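Hand brush leaves gray marks on white table top, and paper bits stay behind
Home and Workshop Help > Cleaning > Small tools
Posted 07/09/2021 by nemach_bench - viewed 168 times

Hello to all. I hope this is the correct section, if not please move it.

I have a white work table which must stay clean, because we put light-colored parts and paper on it all day. For the sweeping I keep one hand brush and one dustpan on the table. It is not a wet area and there is no food, mostly small pieces of paper and sometimes dust.

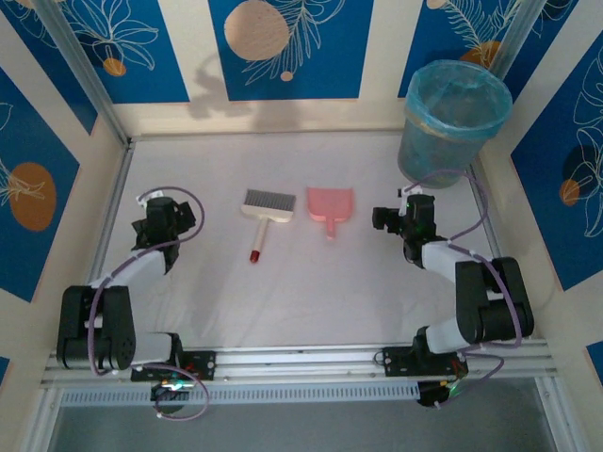

I have two problems with it. The first is that after sweeping I find thin gray lines on the white surface. They are faint, and with a damp cloth most of them go away, but next day there are new ones. The second is that the small crumpled paper does not want to go in the pan. It jumps over the edge or it stays in front, and I must push it with my finger, and then what is the brush for.

The bristles are gray and quite thick, in separate tufts. The head and the handle are off-white plastic. I bought it in January together with the pan, so it is not old. I wash it when I remember, which I admit is not every week.
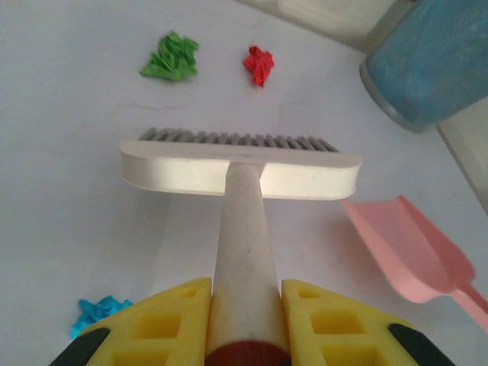
The brush, bristles toward the paper.

My questions: do the gray lines come from the bristles themselves, or from dirt? And should I buy a softer brush, or is it my way of sweeping? A colleague told me to use a vacuum cleaner, but I do not want to take out a vacuum cleaner for eight pieces of paper.

Thank you in advance and sorry for my English.

Anastasia Kouris
Member, 94 posts

Your English is fine, it is not my first language also.

I had the same thing on a white laminate counter in my sewing room. In my case the color did not come from the bristles. You can check this in two minutes: take a clean white paper, rub the bristles on it dry, quite hard, and look. Then wash the brush, let it dry until next morning and rub again on new paper. If the first paper has marks and the second has none, you have dirt. If both have marks, the bristles give color and you can stop washing and buy another brush.

Do not forget the back of the head. People wash the bristles and leave the plastic part, but your hand goes there, and when you put the brush down on its back the plastic touches the table. Please look at it from near, with a good light.

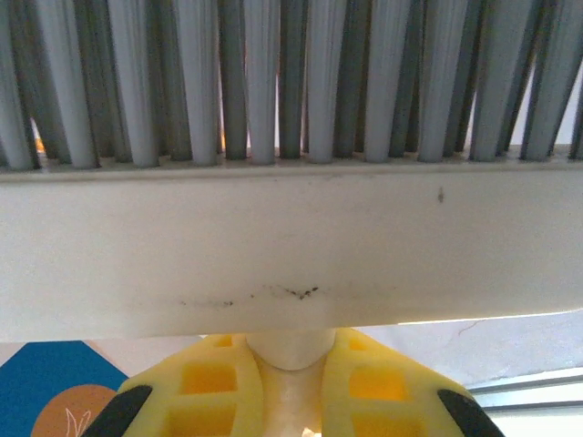 For washing I use warm water with a little dish soap and an old toothbrush. I go along the line where the tufts enter the plastic, from one end to the other, because in these small holes the dust collects and becomes like a paste. After this I rinse, shake it well outside, and leave it with the bristles down on a rack. Not with the bristles up, the water will sit in the holes. For black specks on the plastic that soap does not take, a small amount of baking soda on a damp cloth is enough. Rub lightly or it will lose the shine.

About the paper: thick bristles are good for heavy things like crumbs or wood chips, but they behave like small springs. You press, they bend, and when they come free they throw the paper. Try to hold the brush lower and more flat, make short strokes, and lift it only after the paper is inside the pan. Also tilt the pan a little, so the front edge lies fully on the table. If there is a gap under the edge you will lose the small pieces every time.

If you have some scratches and not marks, this is another matter. Pass your fingernail over the line. If the nail catches, no washing will help.

Rakley
Member

just get a soft one, cheap ones are everywhere. I use a paint brush

tierney_b
Member

I agree with most of what Anastasia wrote, only I would not use baking soda if the table is painted. On a painted surface it can leave a dull spot, and on white you see this from the side when the light is low. On the brush itself no problem.

One more idea for the paper. Pick up the big crumpled pieces by hand first and drop them in the trash, then use the brush for what is left - the pan is for dust and crumbs, and a ball of paper always rolls out when you carry it. I keep the bin next to the table for this reason and it takes less time than fighting with the pan.

nemach_bench

Thank you, I did the test with the paper this evening. First paper has gray marks, quite strong at one end of the brush. Now it is washed and drying. I will write tomorrow what the second paper shows. The nail does not catch on the lines, so I think no scratches. The table is not painted as far as I know, but I will ask.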